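Vesero word lists

Word lists for spelling and pronunciation practice, put together by Llinos Price for the Ruddock evening classes. The lists are plain text, one word per line, with a tab and a short gloss after each word.

What is in the folder

words_core.txt – 300 common words, sorted by first letter
words_hard.txt – words that learners in the October group kept getting wrong
glosses.txt – longer notes on words with more than one meaning
old/ – version 1 of the lists, kept so that earlier worksheets still match

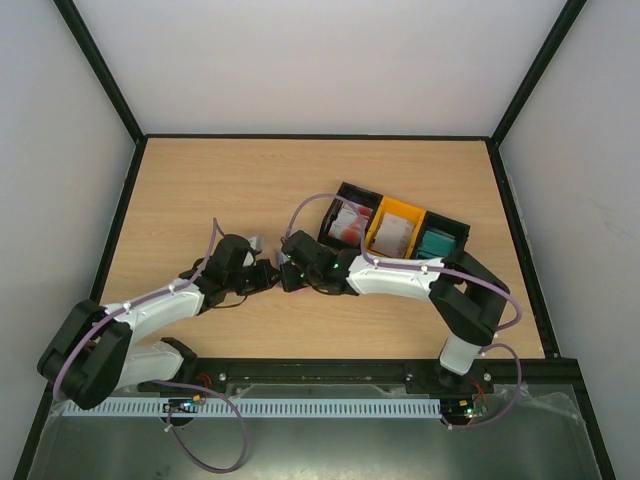

Spelling is American throughout. Where a word has two accepted spellings (gray and grey, for instance), the American one is in the list and the other is in glosses.txt. Proper names are left out, and so are words marked as slang in the Clitodano glossary, which was the starting point for version 1.

Changes in version 2

Almost 12 percent of the glosses were rewritten in shorter words. Duplicates were removed. The stress marks now come before the stressed syllable – in version 1 they came after it, and the Stimix card printer dropped them at line ends.

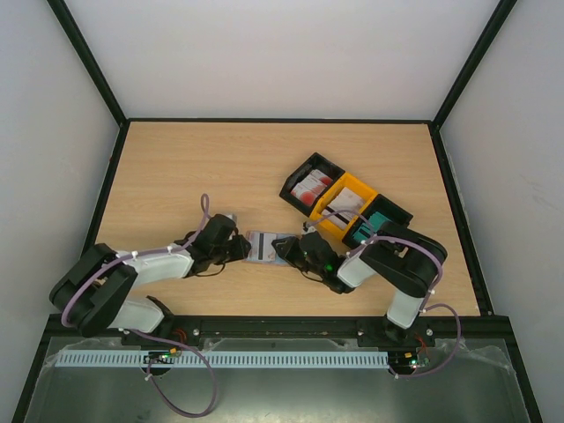 Two arms mounted on a black rail, with a light wooden tabletop.

Known problems

The file words_hard.txt has no stress marks yet. Some glosses for verbs give only the past tense. If you open the files in a spreadsheet, set the column type to text first, or "true" and "march" may be changed on import.

Use

Free to copy and print for classes. Please keep the name of the list and the version number on anything you hand out. Send corrections to Llinos with the file name and the line number.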